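Mini donuts on a butcher block table – board or plates?
Posted 11th August by crumbcatcher

ok need opinions fast. Doing a donut table for a shop opening, 40 people, mix of minis and full size. Got the butcher block out and started plating and now I can't decide if I'm overdoing it with plates. Sister in law says dump everything on the wood, looks more generous. I say frosting plus bare wood equals me scrubbing at midnight.

Colors so far are pink, light blue, orange, yellow, plus a lavender one I'm really happy with. Big ones on a beige plate, minis on the teal. Round dark gray mat underneath to tie it together. A few minis still on the wood while I make up my mind.

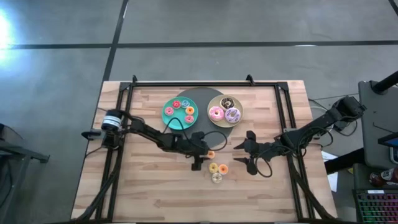 minis on the teal plate, big ones on the beige, four strays down front

Go easy on me, it's only a test run. Real thing gets a lot more donuts obviously.

---

flourpower_deb

Plates. Always plates. Bare wood soaks up the grease from the bottoms and you get little rings. I did a cookie table in March on an unsealed board and still see the marks.

The lavender with the white drizzle is gorgeous btw. What did you use

---

crumbcatcher

thx! Drizzle is just powdered sugar and milk, thick. Lavender is gel color, tiny bit of violet, tiny bit of pink. Too much violet and it goes gray on you

---

oldrangecook

Disagree with deb. If the block is oiled right it'll be fine for two hours. Been serving off mine for years. Wipe with a damp cloth, dry it, oil it the next day. A table covered in plates looks like a yard sale.

What would bug me is half and half. Either all on the wood or all on plates. Four sitting out by themselves looks like they fell off.

---

flourpower_deb

"if oiled right" is doing a lot of work there. Most people's isnt

---

oldrangecook

then oil it. takes ten minutes

---

tinytable_mo

I like the teal, would not change the teal. Pink against it really pops. But I'd swap the orange one off of it and put all the orange in one spot. Right now there's orange on the plate and orange on the wood and my eye keeps going back and forth.

Also mixing sizes – keep them apart like you have. Put a mini beside a full size and everyone takes the full size, then you're left with a pile of sad minis.

---

crumbcatcher

good point on the orange. Was going to do each plate mixed but maybe color blocks?? pink plate, blue plate etc

---

tinytable_mo

Color blocks photograph better. Mixed is friendlier, people like picking. For an opening I'd do mixed on the minis and blocks on the big ones. Or the other way round idk. Try both

---

Siobhán Ó Néill

Hi, I do dessert tables for a living, mostly weddings. Couple things.

Height. Everything is flat right now. Get one stand in there, even an upside down bowl under a plate. Put the big sprinkle ones up high, minis low at the front where kids can reach.

Mat is good, keep it. Dark under bright frosting works. But it's small for 40 people, you want either several or one long runner.

Chocolate glaze one: put it in the middle and not at the back. It's the only dark one I can see and it'll anchor the rest.

And buy or make 100 minis if that's most of what you're serving. People take two, then come back.

---

crumbcatcher

100?? I had 60 in my head

---

Siobhán Ó Néill

60 will be gone before the speeches. Minis vanish.

---

oldrangecook

60 plus a couple dozen big ones is plenty. They're there for the shop, they're not there for dinner. Last thing you want is hauling boxes of stale donuts home.

---

flourpower_deb

siding with Siobhán on this one. Freeze the extras unfrosted, no waste

---

crumbcatcher

ok freezing is smart, didn't think of that. Does glaze go weird if I thaw in the morning and frost at noon? Doors are at 3

---

flourpower_deb

Fine if they're fully thawed and dry on top. Frost them cold and damp and it slides right off. Pat with a paper towel first. Sprinkles on straight after or they wont stick

---

jam_and_nickels

anybody know a good plain plate in that teal? looking for a set of eight. Flotden had one but it was more of a mint

---

tinytable_mo

thrift stores. seriously. mismatched teals look great together

---

crumbcatcher

Update – going with plates, all of them, nothing on the wood except napkins and tongs. Sorry oldrange. Raising the big ones on a cake stand, minis low, orange gets its own plate. Settled on 80 minis so everybody can be a bit mad at me.

Still stuck on the yellow, keeps coming out mustard. Any gel that stays a real lemon color pls post it

---

oldrangecook

Fine. Oil the block anyway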